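# Pérdida de aguja durante la sutura robótica: procedimiento

Guía del laboratorio Abubakari para la consola Plalero. Se aplica cuando el portaagujas deja de responder o suelta la aguja.

1. Detenga ambos brazos y retire el pie del pedal.
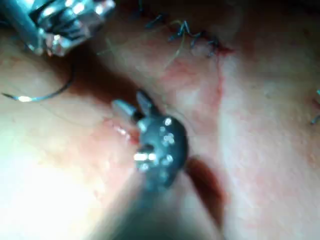
No reinicie la consola – el reinicio borra el registro de par.

2. Localice la aguja antes de mover ningún instrumento.
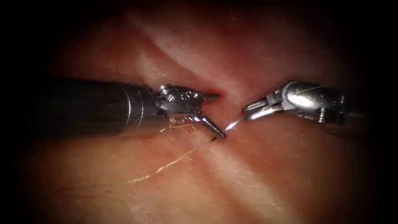
Si la transferencia entre brazos quedó a medias, abra una sola pinza cada vez y con la velocidad al 50 %.

3. Revise la apertura de las mandíbulas en la cámara de muñeca.
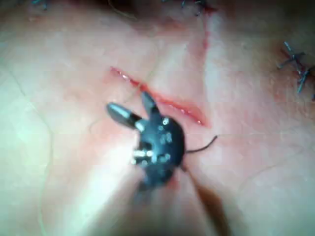 *Mandíbulas abiertas en V junto a la incisión; hilo negro a la derecha.*

4. Anote el código de fallo y espere 4 minutos.

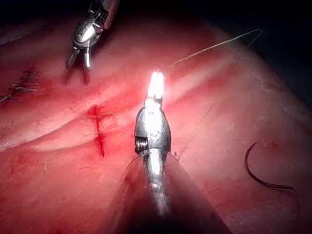
## Reanudación

Sustituya el instrumento si el contador supera 900 ciclos.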